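Tilby Teleop Kit, second version: review after a season of shelf tasks
Reviewed by Oldřich Machala, 5/15/23

Tilby sells a package for recording demonstrations: two hand controllers, a foot pedal, a license for the simulator and a small library of furnished rooms. The same controllers drive a physical arm through a separate driver. I tested both modes, with most of the hours spent in simulation, on tasks of the "put the object on the shelf" type.

Setup

Installation took 35 minutes on a clean machine. The installer does not check the graphics driver version and fails with a generic error if it is too old. Pairing the controllers is done once. The pedal is wired and needs no configuration. It works as a clutch: the simulated hand follows the controller only while the pedal is down, so the operator can lift, reposition the wrist and continue. Anyone who has taught an arm by pushing it through the motion will need a few sessions to stop fighting this.

Translation scaling can be set per axis. Rotation scaling cannot, and fixed one-to-one rotation is tiring when an object has to go in sideways under a low shelf board. The first version had the same limit.

Room library

The rooms are simple and load quickly. Each one centers on one or two pieces of furniture, and objects are spawned from a side menu. Most of my recordings used the tall bookcase, which is a good test of the controls. The compartments are not all the same height, and the side panels block the view of the hand from many angles. A default camera placed slightly above and to the front left gives a fair look at the shelf boards and a poor one at the inner face of the right panel.

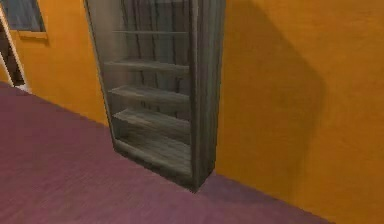 Tall bookcase room before any objects are spawned.

The lowest compartment is deeper than the others and was the easiest target. In the narrower gaps the success rate of a new operator drops sharply. Séverine Ferrand, who recorded half of our set, ended up placing a second camera low and close to the carpet for those. The kit allows this, but the camera position is not saved with the task file and must be entered again after each restart.

Lighting is fixed in each room. In this one the case throws a large soft shadow on the orange wall to its right. Shadows update correctly when the hand moves, and I found them useful for judging depth without a headset. The wood texture is good enough for camera-based training, though the grey planks offer little contrast between the front edge of a shelf and the back panel when the view is nearly level.

Recording

Demonstrations are logged at 20 Hz by default and up to 200 Hz on request. The higher setting doubled as a stress test, and the logger dropped no samples. Each episode is stored with joint positions, hand pose, gripper command and the camera streams. Replay is exact as long as the object seed is kept. If it is changed, the replay runs open loop and the hand will happily close on air.

The trim tool deserves a mention. Idle time at the start and end of an episode is marked automatically, and the threshold can be edited. Pauses in the middle are left alone, which I prefer – a hesitation before insertion is sometimes worth keeping.

Physical arm

With the Judgate driver the same controllers moved our bench arm without changes to the scaling profile. Latency was noticeable and constant. There is no force feedback beyond a vibration on contact, and the vibration has one strength. For pressing a box flush against a back panel, guiding the arm by hand is still faster and leaves fewer marks on the furniture.

Compared with the Ita controllers, which we used before, the Tilby grips are lighter and the trigger has a longer travel. The Ita export format is cleaner. Tilby's exporter writes one folder per episode, and at 3000 episodes the directory listing becomes a problem of its own.

Verdict

Good controllers, a sound logger and a usable set of rooms. Rotation scaling and saved camera positions should be in the next release. Recommended for groups recording placement tasks in simulation. For contact-heavy work on a real arm, borrow a unit before ordering.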